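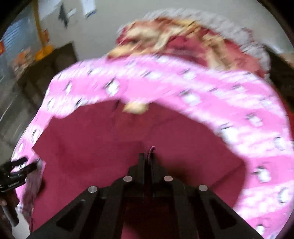
Folding laundry on the bed - the quick way

Everything goes on the bed first. Whole basket, dump it. Don't try to fold out of the basket, you'll just dig around and wrinkle the stuff at the bottom.

What you need: a made bed (sheet pulled flat, quilt shoved up to the head end, out of your way) and 7 minutes. That's it.

Step 1. Pull the sheet tight. Lumps under the cloth turn into creases.

Step 2. Sort into 2 piles. Tops on one side, bottoms on the other. Socks wait.

Step 3. Pick up one piece by the shoulders or the waistband. Give it a good shake, one snap, then lay it down face down. If a sleeve or a leg is inside out fix it now. You will not want to go back for it.

Step 4. Smooth from the middle out with the side of your hand. Dark cloth hides wrinkles, so feel for them. Then pull the hem straight.

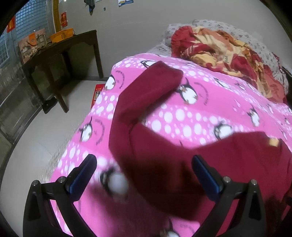 Step 5. Sweaters: sleeves straight across the back, one over the other, cuffs flat. Sides in to the middle. Then bottom up to the collar, once for a shelf, twice for a drawer.

Pants: one leg on top of the other, seams lined up, tuck in the pointy bit at the seat. Fold in half, then in half agian.

Step 6. Stack as you go, heavy stuff at the bottom. Stop at 6 high or it tips over. Ask me how many times.

Step 7. Put it away right now. Not after dinner. Piles left on a bed end up on the floor by 11 pm and then you're doing teh whole thing over.

Couple of notes

- Thick knits don't like tight folds. Go loose, even roll them.
- Strings and cords: lay them inside the fold so they don't snag on the next thing.
- Anything damp goes back on the rack. Even a little damp.
- Small bed? Do one pile at a time, leave the rest on a chair.

Fitted sheets are a seperate page, still working on that one.

Mathis Collet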